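Flavoddale Shared Kitchen: progress report to the Norngate Fund
Period covered: January to the end of spring
Prepared by Gonzalo Soler, site coordinator

Summary

The refit of the shared kitchen is on schedule apart from the extraction hood, which is late. The cabinets, the worktops and the long prep table are in and being used. Spending is within the grant. We are asking for one change to the budget, set out under "Request" below.

Work completed

The old units came out in January. Behind the sink run we found soft plaster and a leaking waste pipe, both now repaired. That used up most of the contingency for the room but did not delay the cabinets, which arrived from Verbeke while the plasterer was still here and had to be stored in the hall.

The base units are fixed and leveled. Doors are hung on all but the corner unit, where the hinge supplied was for the wrong side. Verbeke has sent the correct one. The drawers run well, though two of the fronts had to be adjusted after the first month.

The electrician finished the new sockets along the window wall and moved the switch for the dishwasher to a height everyone can reach. The inspection was passed at the second visit. The first visit ended early because the distribution board had not been labeled.

Use of the kitchen

We reopened with morning sessions only, from 9 a.m. to noon, and added afternoons once the second oven was connected. There have been 24 sessions since reopening, with 479 attendances in total. The breakfast group is the largest user. The preserving group is waiting for the hood and has been meeting at the library in the meantime.

The groups now clear and wipe the surfaces themselves at the end of each session, using the list taped inside the pantry door. This has gone better than it did in the old room, where there was never anywhere to put things down. The dry store is still a weak point. Jars and tins are being put back on whichever shelf has space, and we plan to label the shelves next.

Delays

The hood from Flotport was due before the reopening and has been put back twice. The ducting is ready for it. We have a new delivery month in writing and have held back the final payment until it is installed and tested. Until then there is no frying and no long boiling in the room.

Surfaces and lighting 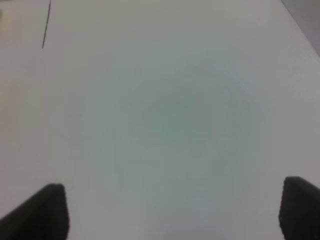 White was the color most of the groups asked for when we put the finishes to them last fall, and the reason given most often was that spills would be easy to find. We still think it was a fair choice, but the lighting needs more thought. A plain matte white shows every change in the light, and a gray-blue patch with soft edges, darker toward the middle, can look like a mark that needs scrubbing. Several users have raised uneven light over the prep area. The electrician suggests two extra fittings over the long table and a diffuser on the existing one, at a cost of $200 including labor.

Request

We ask the fund to approve moving $200 from the signage line to lighting. Signage has cost less than planned, and the total grant would not change.

Next period

Fit the corner door. Install and test the hood. Label the dry store. Return the preserving group to the kitchen and start the evening sessions, for which 21 people have already signed up. Receipts for the period are attached separately, in the order they were paid.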